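Witholm Meals Service: Kitchen and Delivery Upgrade
Progress report to the Boateng Fund, second reporting period
Prepared by Birutė Kivi, project manager
Reviewed by Pieter Dewulf, finance

1. Status

The project is on schedule in four of five work packages. Work package 3 (cold storage) is five weeks behind, for the reasons given in section 4. Spending to the end of March is within the approved budget. We request one change to the grant terms, described in section 7.

2. Service volume

The service delivered meals to 315 registered households at the close of the period. The target for this point in the grant was 300. Most new registrations came from the two northern routes, which were extended in January after the second van entered service. Withdrawals were in line with the previous period. The main recorded reasons were a move to residential care and a change in family support.

The waiting list stands at 11 households, all of them outside the present route boundaries. They have been told in writing that no start date can be given before the summer route review.

Lunch remains the only hot delivery. Evening packs are delivered cold with the lunch run and are taken by fewer households than we planned for. The uptake figure in the original application was based on a survey done before the price of the evening pack was set, and we now regard it as too high. A revised forecast will be included in the next report.

3. Kitchen

The new extraction hood was commissioned in February and passed inspection on the second visit. The first visit identified a missing access panel on the duct run above the dry store. The contractor fitted the panel at no cost to the project.

The two combination ovens are in daily use. Cooking for the lunch run now starts at 7:15 a.m. instead of 6:30 a.m., and the morning shift has been adjusted to match. The saving in staff hours has been moved to packing, where the extra routes created a shortage.

Dishwashing capacity is adequate for the dining room and for returned containers together, provided the containers arrive back before 2 p.m. Late returns from the western route are still a problem. Drivers have been asked to unload containers before completing their paperwork.
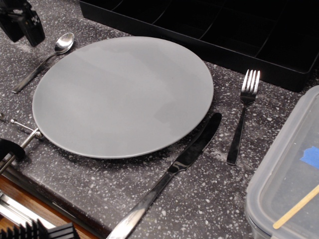 The dining room itself stayed open throughout the work, with reduced seating for nine days while the floor by the serving hatch was replaced. Attendance recovered to its earlier level in the same month. No complaints were logged about the closure of the side entrance, although two people asked for better signs and these were put up.

4. Cold storage

The walk-in refrigerator was ordered from Skenia in the first reporting period. Delivery was confirmed twice and postponed twice. The unit arrived in March with the wrong door hinge side, and a replacement door panel is on order. Until it is fitted we are using the old refrigerator together with a rented unit in the yard.

The rental costs 95 dollars per week. Skenia has agreed in principle to credit this amount against the final invoice, but we don't yet have the agreement in writing and the cost is shown in full in the accounts. Temperature logs for both units are complete. One reading above the limit was recorded on the old unit, traced to a worn door seal, and the seal was replaced the same day. The affected stock was discarded.

5. Route planning

The Biltano scheduling software has replaced the paper route sheets on all routes. Drivers receive the day's list by 9:45 a.m. Address changes entered after that time are passed on by phone, as before.

Import of the old client records took longer than planned. Dietary notes had been kept in free text and had to be checked one record at a time before they could be used for labels. This check is finished. Duplicate entries were merged, and six records with conflicting allergy information were confirmed with the household or a relative.

6. Finance

Staff costs and food costs are both within two percent of budget. Fuel is under budget, mainly because the northern extension started later than assumed. The equipment line is not fully spent, as the last payment for the refrigerator is being held until the door is fitted.

7. Request for change

We ask the Fund to approve the transfer of 400 dollars from the fuel line to equipment, for insulated carriers on the northern routes. The existing carriers hold temperature for the length of the older routes but leave little margin at the final stops of the longer ones. A supplier quote is attached as Annex B.

8. Next period

Fit the refrigerator door and return the rented unit.
Obtain written confirmation of the Skenia credit.
Complete the summer route review, including the waiting list.
Issue the revised evening pack forecast.
Repeat the client satisfaction survey, using the same questions as last year.

Annexes: A, statement of expenditure; B, carrier quote; C, temperature logs.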